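Posted in: Diary / Work / Machines & Me

August, up way too late again. Feet hurt.

Long shift at Dundham. Restock till noon, then returns, then the whole back wall because someone upstairs wants it "tidy" before the Trastus people come through. Tidy! Six of us on and two out sick.

Kept thinking about the arm all day. Can it do my job yet? My sister-in-law says give it a year. I say she has never tried to get a bag of zip ties to sit flat on a shelf.

What I saw this week, writing it down before I forget:

Good at: boxes. Same box, same spot, over and over, no complaints. Doesn't need lunch. Fine at night when the place is dead.

Bad at: anything shiny. Anything floppy. Anything that got put back wrong by a customer, so most of the store. Tuned for 16 kinds of item, they told us. We carry up to 3000. Do the math.

Slow too. I could have picked a thing up, wiped it, priced it and put it down while it was still making up its mind. But then I was slow my first month, Miranda branch, dropped a whole tray of hinges and cried in the stock room. So who am I.

Home was worse. Sink full. Kenduvel vacuum stuck under the couch again with a sock in it, beeping. That thing cost 2000 with the dock and the mop part and I still do the corners on my knees. Folded towels at ten at night and thought ok, come on, THIS is the one I want a machine for. Towels. Not the fun stuff. Just towels and the inside of the oven.

Would I let one in the kitchen? Maybe. Not near the good glasses. Would want it to be able to tell a dirty pan from one thats soaking on purpose, which my own kids cant do.

Not scared of it, I think. Some of the younger ones are. Asked me at break if we'd all be gone by next summer and I said no, and then I didn't have much to back it up with. Somebody has to find the stuff that fell down behind. For now thats me and a flashlight.

Need: foot cream, milk, call about the dryer. Early start tomorow. Bed.
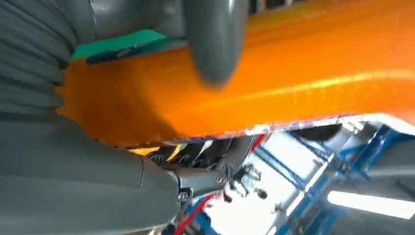 Gray fingers, big orange thing, clutter underneath.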